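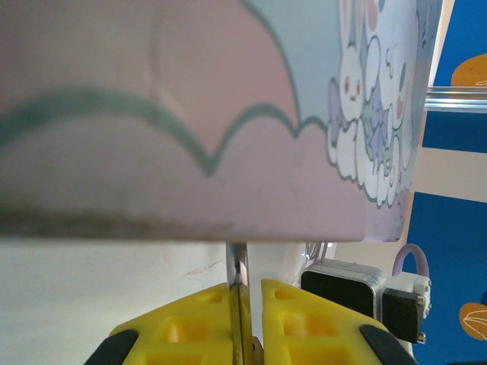

# Lidis Paperback Covering Film, 400 mm roll

Cold-laminating film for paperbacks, trade paperbacks and light card-cover books. Clear gloss or clear matte. Supplied by Kevenach to school, public and home libraries.

Lidis is a polypropylene film with a delayed-tack acrylic adhesive on a printed release liner. It's applied by hand with a squeegee or plastic ruler. No heat, water or machine is needed. The film protects the cover from scuffing, light moisture and edge wear, and holds a spine label flat.

## Specifications

| Property | Value |
|---|---|
| Roll width | 400 mm |
| Film material | Polypropylene |
| Adhesive | Acrylic, delayed tack |
| Finish | Gloss or matte |
| Liner | Paper, grid printed on the back |
| Film thickness, Standard | 40 micron |
| Film thickness, Heavy | Twice Standard |
| Suitable covers | Coated and uncoated card, sealed paper |
| Not suitable for | Cloth, leather, suede-finish laminates, flocked covers |

The 400 mm width takes an open trade paperback with the turn-ins on all four sides. For picture books and large-format graphic novels, measure the open cover before ordering. If the height of the book plus both turn-ins is greater than the roll width, use the wide roll, which is listed separately.

## Choosing a weight

Standard is intended for mass-market paperbacks and personal collections. It folds cleanly around thin card and doesn't add noticeable stiffness, so the book opens much as it did before covering.

Heavy is intended for lending stock. It's stiffer at the hinge and needs a crease along both sides of the spine before the turn-ins are made. On covers under a standard card weight it may cause the front board to bow away from the text block during the first week. Storing the book flat under light weight generally corrects this.

Both weights use the same adhesive.

## Choosing a finish

Gloss gives the strongest colour and is easier to wipe down. Matte reduces glare under overhead lighting and hides small bubbles, but it shows fingernail marks, and it lowers the contrast of dark covers slightly. Foil titles dull under matte film. Where a series is being covered over several orders, keep to one finish, as the difference is obvious on the shelf.

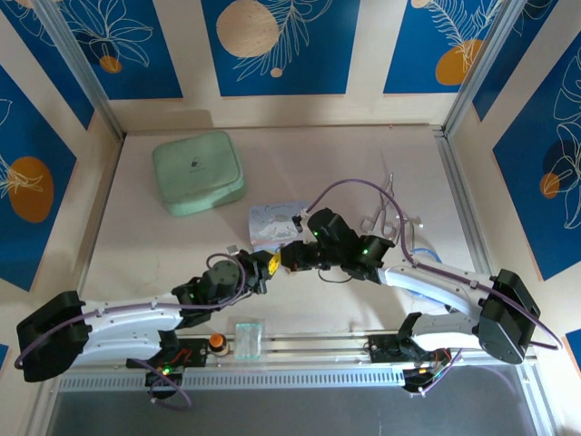 ## Application

1. Wipe the cover with a dry lint-free cloth. Remove price stickers and any residue.
2. Fix barcodes and spine labels to the cover. Labels placed under the film can't be moved later.
3. Lay the open book on the liner side and cut the film 25 mm larger than the cover on each side. The grid is a guide for squareness only.
4. Peel back a narrow strip of liner at one end and fold it under.
5. Line up the fore-edge of the front cover with the exposed strip and press down lightly.
6. Draw the liner away slowly with one hand while working the squeegee from the centre outward with the other.
7. At the spine, close the book partly so that the film has enough slack to open and shut. Press into both hinges.
8. Continue across the back cover.
9. Cut the corners at an angle, leaving a gap of two card thicknesses from the tip. Cut a tapered notch at the head and tail of the spine.
10. Fold in the long edges first, then the short edges.

The adhesive can be lifted and relaid for several minutes after first contact. It reaches full bond after 24 hours. Don't shelve covered books tightly during that time.

Small bubbles usually disperse as the bond develops. Larger ones can be pierced at the edge with a fine needle and pressed flat. Creases in the film itself won't disperse.

## Covers with flaps

French flaps may be covered in one of two ways. The film can be carried around the fold and onto the full inside of the flap, which uses more material and gives a stronger edge. It can also be stopped just inside the fold, which leaves the flap text unlaminated. The second method isn't recommended for lending stock, as the cut edge catches.

For loose dust jackets on hardbacks, use Hajji jacket sleeves. Adhesive film should not be applied to a jacket of any value. It isn't removable once bonded, and solvent removal will lift the ink.

## Roll lengths and yield

| Code | Weight | Finish | Length |
|---|---|---|---|
| LD-S11G | Standard | Gloss | 11 m |
| LD-S11M | Standard | Matte | 11 m |
| LD-H11G | Heavy | Gloss | 11 m |
| LD-H11M | Heavy | Matte | 11 m |

Yield depends on format. An 11 m roll covers about 40 mass-market paperbacks when pieces are cut across the roll. Trade paperbacks use more film per book, and thick spines more again. Offcuts are wide enough for spine repairs and label protectors.
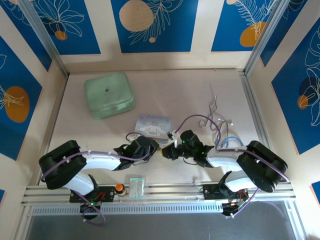
## Storage

Keep rolls upright in the carton, out of direct sun, at normal room temperature. Rolls stored on their side for long periods can develop a flat spot, which shows as a regular ripple in the first few metres. Film that has been in a cold vehicle should be brought indoors overnight before use. Cold adhesive grabs unevenly and the liner may tear.

Unopened rolls should be used within two years of purchase. The batch number is printed inside the core. Please quote it with any enquiry about adhesion.

## Related items

- **Rilteck squeegee, felt edge.** Recommended for matte film. Replacement felts sold in pairs.
- **Rilteck bone folder, blunt.** For hinges and spine creases.
- **Hajji jacket sleeves.** Non-adhesive, adjustable, paper backed.
- **Spine label protectors, box of 2000.** Same film and adhesive as Lidis Standard, die-cut, gloss only.

## Ordering

Single rolls and cartons are held in stock. Cartons are one weight and one finish and can't be mixed. Orders for the start of the school year should be placed early, as Heavy gloss is the first line to run short. The matte Heavy roll was reformulated in August with a lower-curl liner. The code did not change, and rolls from before and after the change may be used on the same collection.

Cut lengths are not available. Opened rolls can't be returned unless faulty.

Page updated 2024-02-07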